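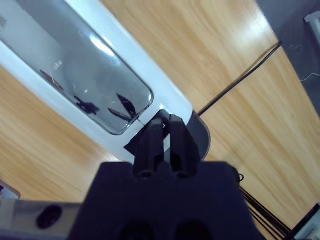

Page last changed: September 25, 2026

Getting There and Getting Around: Visitor Travel Between Monberg and the Lake Villages

Student project report, Department of Tourism and Regional Studies, Monberg College

Summary

This report presents the results of a one-semester student project on how leisure visitors travel in the Monberg district. The project group examined the journeys people make once they have arrived in the town of Monberg and wish to continue to Rathjen, Hanarum and the smaller villages along the eastern shore. The work consisted of a visitor survey, a review of published timetables and a set of test journeys made by members of the group. The findings suggest that visitors are generally satisfied with the journey to Monberg itself and far less satisfied with onward travel, particularly on Sundays and after six in the evening.

1. Background

Monberg has been a rail stop for well over a century and remains the point at which most visitors without a car enter the district. From the station, a bus line runs south to Rathjen and a second line runs along the shore to Hanarum. A passenger ferry connects Rathjen and Hanarum during the warmer months. The three services are run by separate operators, and each publishes its own timetable.

The group chose this subject after reading the district's current visitor plan, which sets a goal of more overnight stays by guests who come by train. The plan discusses hotels, trails and signs at length. It gives one paragraph to local transportation. The group considered that a closer look at this part of the trip would be useful to the district and suitable for a project of this size.

2. Questions

The project set out to answer the following questions.

How do visitors travel from Monberg station to the place where they are staying?
Where do they look for travel information before and during the trip?
At which points do connections fail, and how long do visitors then wait?
Would visitors use a single day ticket covering both bus lines and the ferry?

3. Method

The survey was carried out in July at the station forecourt, at the ferry landing in Rathjen and at the market square in Hanarum. A total of 824 questionnaires were handed out, and 544 were returned complete enough to be used. The questionnaire was offered in three languages and took a few minutes to fill in. Residents of the district were thanked and excluded.

The timetable review covered every published departure on the two bus lines and the ferry for one full week in the same month. The group compiled 1585 possible connections between a train arrival and an onward departure, or between a bus and the ferry. A connection was classed as workable if the transfer time was between five and thirty minutes.

Test journeys were made in pairs. Each pair carried a form on which departure time, arrival time, seat availability and any announcements were recorded. The pairs bought tickets in the same way a first-time visitor would, without using student passes. 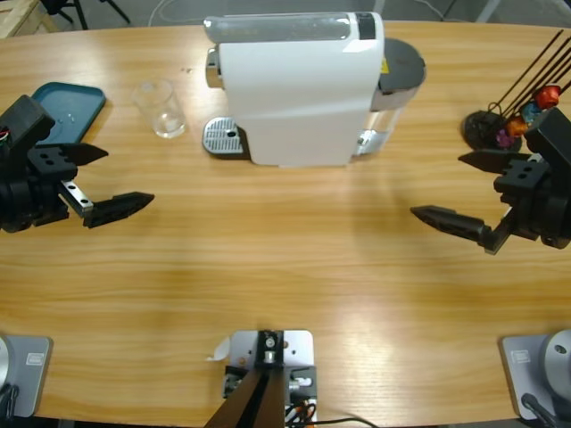 Two difficulties arose during this stage. The ferry did not run on one of the planned days on account of high wind, and the test journeys for that day had to be repeated the following week. In addition, the shore bus was using a temporary stop near the Monberg post office for part of the survey period. Responses that concerned this stop were kept in the data but are marked separately in the tables.

4. Findings

4.1 Onward travel from the station

The bus was the most common choice for visitors going to Rathjen. For Hanarum the picture was mixed, with many visitors being collected by their host or taking a taxi. Several guesthouse guests wrote that they had planned to take the bus and changed their minds when they saw the wait. Travelers with large suitcases or strollers were more likely to report that boarding was difficult.

4.2 Information

Most respondents had looked up their train in advance. Far fewer had looked up the bus. The regional travel app Flerniria was known to 248 respondents, and those who had used it rated it well for train times and poorly for the ferry, whose departures are entered by hand and were out of date on two of the group's test days. Printed timetables at the Rathjen landing were correct but placed behind the ticket booth, where arriving passengers do not pass.

4.3 Connections

On weekdays, most connections to Rathjen were workable. The shore line to Hanarum performed less well, mainly in the late afternoon, when the bus leaves four minutes before the train from the north is due. On Sundays the last bus to Hanarum leaves at 5:40 p.m., and three later trains have no onward service at all. The longest wait recorded on a test journey was one hour and 52 minutes.

4.4 Day ticket

A clear majority of respondents said they would buy a combined day ticket. Visitors staying more than one night asked whether it could be offered for several days. Those arriving by car were also interested, chiefly for walking one way along the shore and returning by ferry.

5. Recommendations

The group recommends that the late-afternoon departure to Hanarum be moved back by ten minutes on a trial basis. It further recommends that a Sunday evening bus be tested for one summer season, that ferry times be supplied to Flerniria in the same format as the bus times, and that the timetable at the Rathjen landing be moved to the gangway side.

A combined ticket would require an agreement among the three operators on how income is divided. This question was outside the scope of the project.

6. Limits of the study

The survey took place in one month of good weather and does not describe travel in winter, when the ferry is laid up. Visitors on guided bus tours are underrepresented. The tables, the questionnaire in all three languages and the blank test journey form are held in the department office and may be consulted on request.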